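4.2 Small Drawer Units and the Storage of Loose Pieces

The second group of objects in the Hostirden inventory consists of small wooden units meant to stand on a table or shelf. They were treated separately from floor-standing furniture for two reasons. They are light enough to shift when a drawer is pulled, and their contents are usually handled one piece at a time. The procedure for larger furniture, set out in Section 4.1, could therefore not be applied without changes.

The inventory lists 174 objects, of which 8 are tabletop drawer units. Five of these have a single drawer. Units with doors or lift-off lids were assigned to the box category, following the Woldegiorgis classification, even where their outer form was close to that of a cabinet. This rule led to some awkward placements — a lidded box with a false drawer front, for instance, was entered as a box — but it kept the categories tied to the way an object is opened.

Each unit was examined on a cloth-covered table. The cloth protects the finish and makes it easier to find a small piece that has been set down beside the unit. It also has a drawback. A soft covering may gather under the base when the unit is pushed, and the resulting fold can tilt the body enough to change how the drawer runs. Wrinkles away from the base were left alone, while any fold running under the unit was smoothed out before an entry was made.

The contrast between body and drawer was recorded as part of the surface description. Figure 2 gives a case in which the difference is plain: the body is a dark reddish brown and the drawer is a light-colored wood. A difference of this kind should not be taken as evidence that a drawer has been replaced. Makers of small household goods often left drawers unstained, and a paler interior makes the contents easier to see. The record sheet accordingly has separate fields for the color of the body and the color of the drawer, with no field for a presumed original finish.

The position of the drawer was entered as closed, partly open, or fully open. The middle term covers a wide range, and an earlier draft of the Trinier guidelines divided it into 2 steps. The division was dropped after the February review, when it was found that recorders agreed on the end positions but often disagreed on the steps between them. For storage tasks the distinction matters less than whether the opening will admit the piece to be put away. A partly open drawer may be enough for a small block and too narrow for a longer item lying crosswise.

Loose pieces were described by shape and color only. Terms that suggest a use, such as "toy" or "counter," were avoided unless the piece was found with a matching set. A small yellow block is entered as a small yellow block, and its sides may be noted as darker than its top where the light makes this apparent. Pieces were not listed as contents of a unit on the basis of being near it. The entry "contents" is reserved for pieces resting inside a drawer, and everything else on or above the table is placed under "associated pieces." The same wording is used in the Tarkix catalog, which allows the two lists to be compared without converting terms.
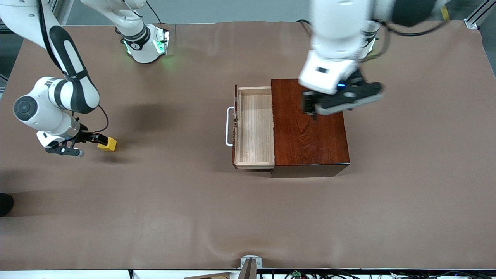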